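Workshop tips: picking small parts out of a bin
Fladcombe Robotics Club, workshop pages

These notes are for anyone working on the bin picking task, in the club or at home.
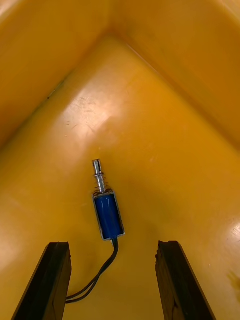 Most of the trouble we have had this year came from the parts and the bins. The code took less time to put right than the bench did, so start with the bench.

Setting up the bin

Wipe the bin before each session with a damp cloth and a drop of washing-up liquid, then dry it. Grit on the floor stops a part from sliding, and a part that sticks in one place gives you a false idea of how good your grip is. Don't use scouring powder.

Glossy plastic throws back the ceiling lights. Switch off the strip directly over the bench and use the two lamps at the sides, turned towards the wall. If you still get a bright patch on the bin floor, lay a sheet of baking parchment over the nearest lamp shade. Only do this with the LED lamps. The old desk lamp gets too hot.

Fix the bin to the bench with two strips of double-sided tape. A bin that creeps a few millimetres during a run will spoil every position you saved.

Parts with wires

Solenoids are harder than blocks or bolts because the leads go where they like. Straighten them between finger and thumb before you put the part in. Leads with a tight kink near the coil should be warmed in your hand first and then eased out. Never pull them straight from the far end, as the joint at the coil is the first thing to go.

Keep the two leads together with one small turn of thread about halfway along. Tape works but leaves glue on the fingers of the gripper.

Grip on the metal frame, across the short side. Gripping by the plunger pushes it in or bends it, and a solenoid with a bent plunger is only good for the scrap box. Check that the spring is still seated on the plunger before you put a part back in the drawer.

Come down slowly for the last 50 mm. Open the fingers wider than you think you need, and look for the leads before you close. A lead trapped under a finger will hold the part at an angle and it will usually drop on the way out.

Corners

A part lying close to a wall needs a different approach from one in the middle. Turn the wrist so the fingers close along the wall and not into it. If there isn't room, nudge the part towards the middle with one closed finger, lift clear and start again. In the Custus round a nudge does not count as a failed pick, but each one uses up your 120 seconds.

Keeping a record

Write down the bin position, lamp position and finger opening at the top of the sheet. Then one line for each try: picked, dropped or missed. Leave a space for remarks. "Dropped" on its own is not much help a week later, and "dropped, lead under left finger" is.

Putting away

Park the arm, power off, then clear the bin. Solenoids go in the shallow drawer with the leads coiled loosely. Sheets go in the green folder. Spare finger pads are in the tin marked Gandusness, and new ones need about 90 minutes for the glue to set.

Page last changed March 2025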